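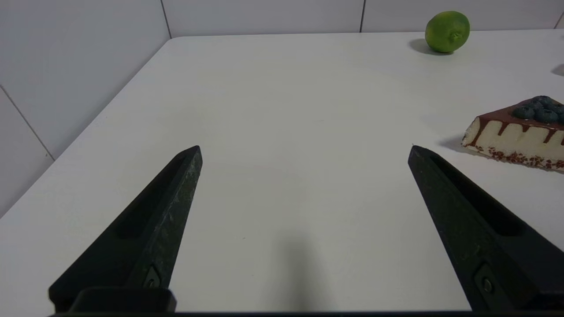
How should a small laboratory split its budget between the robot arm and everything else? In our case the arm took less than half of the money, and we would now set aside even less for it, so that more was left for grippers, spare fingers and the hours needed to keep the bench running.

4.2 Planning the purchase

Prices in this section are those quoted to us in March. We asked Bretden and Amini for offers on the same written specification: one arm, a parallel gripper, a wrist camera, mounting parts and delivery to our site at Mistberg. The two offers were close on the arm itself. They differed mostly in what was left out. Bretden listed the gripper fingers as a wearing part, to be bought separately, while Amini included one spare pair but charged for the mounting plate and for training.

We therefore compared the offers over two years of use. Running costs were entered on a separate sheet kept by Kadir Kırmızıgül, who logged each part at the time it was ordered. The sheet had 17 lines in its first version. Cables, fixings and replacement screws made up a small share of the total but caused most of the delays, as each had to pass through the ordinary purchasing route.

The bench was planned at the same time. A plain white table was chosen, and the objects were kept to household goods and toy food that can be replaced from any shop. Figure 3 gives the working layout.

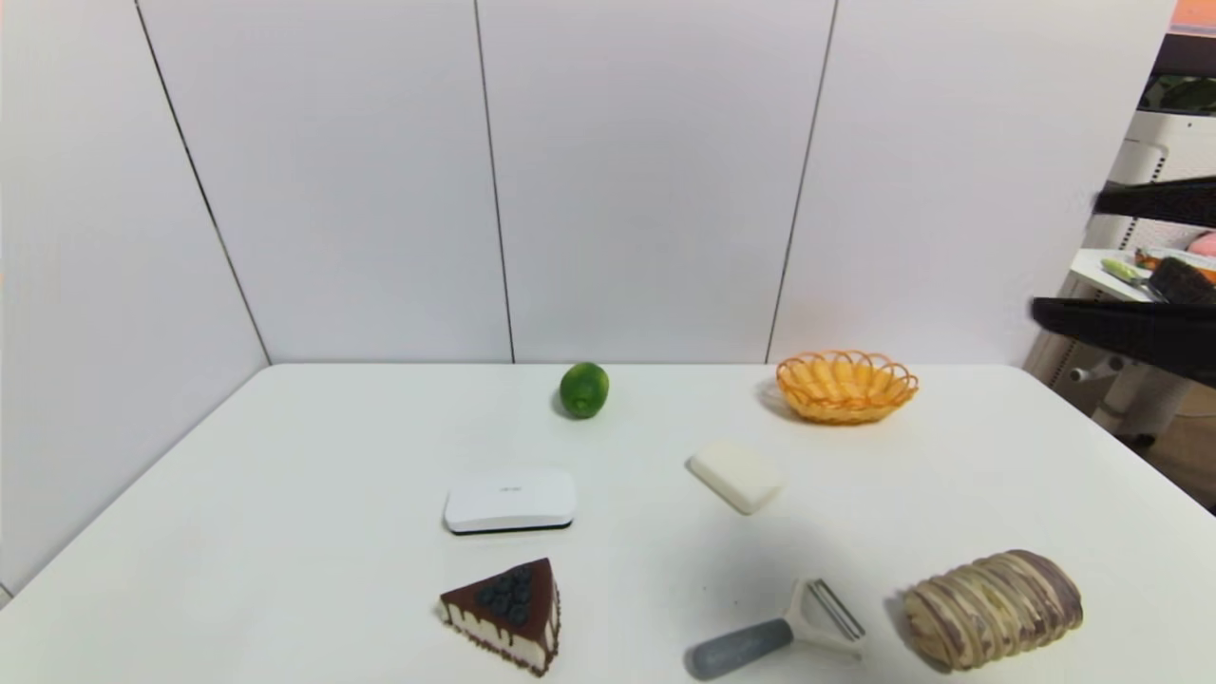
Figure 3. Tabletop with household objects and toy food, including a lime, an orange basket, a bar of soap and a vegetable peeler. The gripper is at the right.

Delivery times mattered more than we had allowed for. The arm was promised in 60 days and the budget assumed that staff costs would begin on the day it arrived. The bench, shelving and safety checks should have been finished before that date, and we advise other groups to give them their own line in the plan. The Brundalari project, which shares our workshop, now orders furniture and fixings first and signs for the arm last.

We did not include resale value in the comparison. Neither supplier would commit to a buy-back price in writing, and we had no sound basis for an estimate of our own.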